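January 2020

Made the soup again. I have told everyone at Bellis that I'm working through a whole season of soups, and so far the season consists of one soup, made four times, with the leeks cut smaller each time so it feels like progress.

Today's went wrong at the stock. I'd bought the Cliltum cubes, which were on sale for reasons I now understand, and the pot tasted like a wet penny until I threw in a parmesan rind and the last of the white wine.

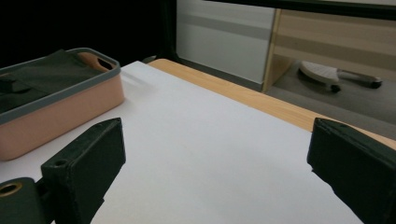
Can you rescue oversalted soup with a potato? Only by eating the potato and adding water, and then you have more soup, which in my house is not a rescue.

The bread did better. I've kept the starter going since October, and it has forgiven me for two trips to Humberg and a week on the wrong shelf of the fridge. I fed it last night, mixed 880 grams of dough this morning, and got 2 loaves out of it, both leaning slightly left. The crust sang when it came out. The bottom was black, but you don't look at the bottom.

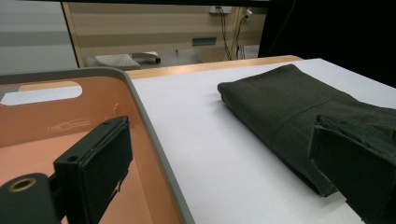 I ate the heel standing up with too much butter, then another slice to check the first one, and by lunch there was one loaf and a story about a smaller loaf. The second is in the freezer, behind the peas, where I hope to forget it until I deserve it.
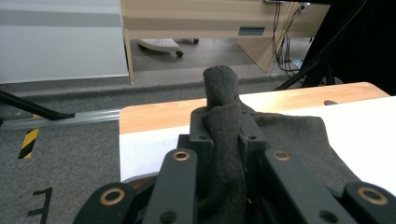 Bellis Supper Club — Members' Kitchen Diaries

Our next supper is at the hall in Zesness and I've been put down for dessert. I said pears. I don't know why I said pears. They're hard as doorknobs for nine days and then mush during a phone call. I may poach them, which hides a lot, or I may arrive with a shop cake on my own plate — it's been done, and by me. 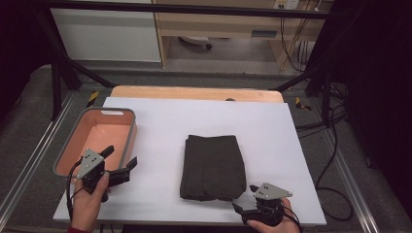

Folded and on the board, basket alongside.

Supper tonight is the soup. There's enough for tomorrow as well, and I've gone off leeks.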